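Good Practice for Simulated Shelf Picking: An Interview with the Lead Author of the Zesereck Guide
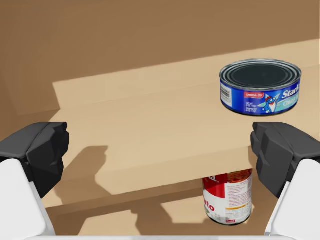
Shelf task in simulation, seen from between the gripper fingers: tuna can on the upper board, soup can on the level beneath.

The Zesereck guide to simulated picking runs to 194 numbered clauses. It covers how a virtual shelf task should be set up, run and reported, and it stops short of the point where a real arm is switched on. Its lead author, who works in the test group at Boonchu, spoke to us in June, shortly after the second edition went out to member labs.

The first edition dealt mainly with physics settings. Labs were asked to record time step, friction values and contact model, and most of them did. "The numbers were fine," the lead author says. "What we couldn't compare were the scenes. Two labs would report on a shelf task, and one had a can in the open while the other had it under a board with a few centimeters to spare. Both called it shelf picking."

The second edition therefore defines shelf tasks by access. A lab must state the clear height above the target, the distance from the target to the front edge of the board, and whether any part of the target is hidden from the wrist view at the start of the approach. Partial hiding is treated as a separate condition with its own results table.

"A can with its top out of sight is a different problem from a can you can see all of," the lead author says. "The policy has to work from a side wall and part of a label. We don't want those trials averaged in with the easy ones."

Object placement near an edge also has its own clause. Any object whose base comes within its own radius of a front edge must be flagged, including objects that are not the target. A neighbor that falls during the trial is logged as a disturbance, and the trial can't be scored as a clean success even if the target is delivered.

This was the most disputed clause in the draft. Drorow, which supplies picking software to warehouses, argued that a fallen neighbor should be reported but left out of the score. The lead author disagrees. "On a real shelf somebody has to pick that can up. If the simulator lets you ignore it, the simulator is teaching the wrong thing."

Lighting takes up a shorter section. The guide requires at least one run in which the gripper casts shadows into the working area, with shadow rendering left on for the whole trial. Some labs had been turning it off to save processing time. In a comparison run on the Brollmont test set, 306 of 1,034 trials changed outcome when shadows were restored, some in each direction. The guide gives no pass mark for this. It asks that both results be published.

Labels are handled under object models. Printed surfaces must be kept at a resolution where the main lettering can be read from the wrist view at the start distance, and they may not be mirrored or stretched to fit a mesh. Barcodes need not scan. "People asked us about that," the lead author says. "We're testing grasping and placing. If you want to test scanning, write a scanning task."

Each reported condition needs a minimum of 100 trials with the random seeds listed. Failed starts count. A trial may be thrown out only for a simulator fault, and the fault log has to be kept with the results. Hand-picked seeds are prohibited, and a lab that changes its seed list after seeing results must rerun the full set.

Asked which clause is most often missed, the lead author names the one on finger geometry. Labs tend to describe the gripper by model name alone, although pads and housings are often swapped or simplified in the virtual version. The guide asks for pad shape, maximum opening and the outer width of the fingers. "The outer width is what hits the board," the lead author says. "We get the opening every time and the outer width maybe half the time."

Work on a third edition has started. It will add a section on deformable packaging, which the present text excludes, and a shorter reporting form for labs that run only one type of task. Comments on the current clauses can be sent to the Zesereck office until the draft closes, with the clause number given in the subject line.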